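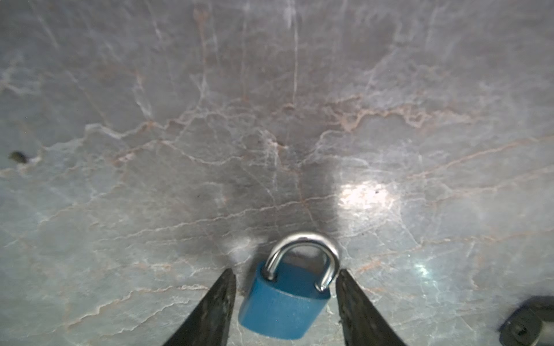 October, 4:15 pm. Glue day again! Tried the new wheat paste at 12 percent on the endpapers for the Kofler ledger, and it grabs way faster than the old batch (Ottilie warned me, I didn't listen). Had to peel one sheet and start over, grr. Boards are under the press until morning.

Mohit, please don't open the humidity cabinet, it's holding at 87 and I want to leave it there overnight.

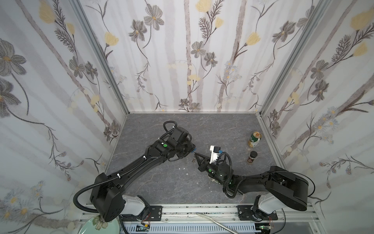 Birch and flower wallpaper, gray marble pattern below.

Spine linings next. Silvan still has my good bone folder. Need more Japanese tissue too, the thin kind, we're down to scraps.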